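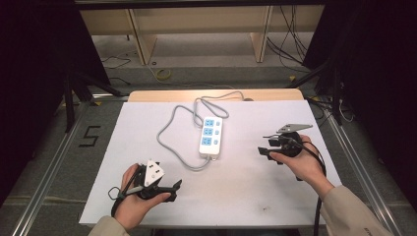 White power strip with a switch for each socket, and a plug ready to go.

Questions I get about working from home at Elura

I'm Kjell Haugland and I rent out the desks here, so these all land in my inbox sooner or later (usually the same week!).

Do I have to book a desk?
Yes please, through Prirport. You can book up to 11 days ahead, and if you cancel the night before I won't charge you a thing.

Can I take calls at my desk?
Short ones, sure. For anything longer grab one of the 2 phone rooms at the back. The bigger one is called Dramonard, don't ask me why, it was on the door when I moved in.

Is there coffee?
Oh yes, and it's good! I get the beans from Margaritis and the price is in your day pass. Milk is in the fridge door.

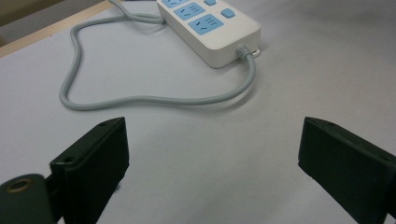 Light blue sockets and push buttons on the strip.

Can I leave my stuff overnight?
Only in a locker. I've been selling locker keys since October and there are still a few left.

Do you allow dogs?
Small, sleepy ones. Write to me first so I can check with whoever else is booked in.

Last updated 12/12/24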